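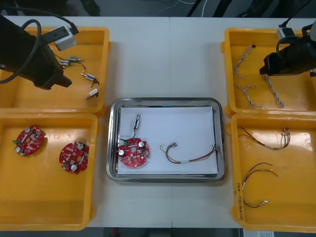

Zlatko Kelmendi reckons a machine will fold his shirts about a week after it learns to find the second sock, and until then he would settle for one that can pick up a wire without sulking.

He was speaking at the Skillau open afternoon in Chisholm in September, where the contract assembly shop invited customers, neighbours and anyone drawn by the sausage rolls to see how its trial of robot arms was going. The answer was somewhere between "quite well" and "please don't lean on the bench."

The job being tried is kitting, a dull part of assembly work and therefore a popular candidate for handing to something that can't complain. Small motors, circuit boards and wire harnesses sit in orange bins. Parts go from the bins to a steel tray in the middle, and the tray goes to a person who can get on with the real work. Skillau puts together 430 of these kits in an ordinary shift, by hand, with the radio on.

The arms work in a pair, one to each side of the table. Both can take hold of a circular board by its edge, and at the open afternoon they did this several times to polite applause. Motors are harder. They are small, shiny and fond of rolling, and some have a bit of wire trailing off them that gets to the jaws before the motor does.

Then there are the harnesses. A board keeps its shape when you pick it up. A bundle of thin coloured wires takes on a new one every time, and has usually made friends with the bundle next door. Staff at Skillau have a flick of the wrist for separating the two that none of them remembers learning and none could describe to a visitor, though four of them tried at once.

"People think the heavy stuff is the hard stuff," said Amra Perić, who runs the kitting benches. "Heavy's been sorted for years. We've had a forklift since before I started. It's the floppy stuff that beats everybody."

The trial software comes from Siment, which sent two people and a large number of laptops. Their approach is to have staff guide the arms through the task over and over, and let the system pick up the habit. So far it has been walked through 2,000 kits. Ms Perić pointed out that her last new starter got three demonstrations and a photocopied sheet, and was left alone after morning tea.

Siment's target for the end of the trial is 100 kits in a row without a person stepping in. The best run at the time of the open afternoon was 17, brought to a close by a harness that came up with a second harness attached. The arm put both in the tray. Opinion on the floor was divided over whether this was a mistake or initiative.

Speed is another matter the brochure handles gently. An experienced kitter needs a few seconds for a tray. The arms take long enough that a small boy in the front row asked whether they had been switched off. To be fair, they don't stop for lunch, and Siment made this point more than once, including during lunch.

Memolside, the fan maker that takes most of the finished kits, says it has no strong feelings about who or what fills the trays as long as the right harness is in each one. It has asked Skillau to keep hand-checking everything from the trial. That means each robot-packed tray is currently looked over by a person who could have packed it in the meantime. Management calls this a learning phase. The benches have another name for it.

No jobs are going, according to Skillau, which has had two kitting positions advertised since autumn and would be glad to hear from anybody with good eyesight and an even temper. The idea is that the arms would take the late shift, which is hard to fill, and leave the bins topped up and the trays stacked for the morning crew. Ms Perić said she would believe it when she walked in at 6 am and found it done.

She isn't against the things. She has stopped standing behind them with her hands half out, the way you do with a toddler on a step, and admits that on a good run of boards she forgets to watch. What she would like is a machine that tells her when it's stuck. The present one will go on trying to close its grip on a motor that has already rolled off, with what she called the confidence of her brother-in-law at a barbecue.

Visitors mostly wanted to know about housework. Could it do dishes? Could it make a bed? Could it get the fitted sheet on by itself? The Siment pair fielded these patiently and said that a home was a much harder place than a bench, because at a bench the bins stay put and the cat isn't in them. Asked for a date, they suggested people hang on to their dishwashers.

Mr Kelmendi, whose question about socks had started all this, was allowed a turn at guiding one of the arms himself. He got a board into the tray on his second attempt and a motor onto the floor on his third. He was told that his efforts would be left out of the training.

The trial has another 2 months to run. Skillau will then decide whether to keep the arms, send them back, or move them on to the packing of finished boxes, which have corners and hold still. Another open afternoon is planned for when the run reaches 100. The sausage rolls have not been ordered.

Contact the newsroom | © Chisholm local news, all rights reserved | Back to top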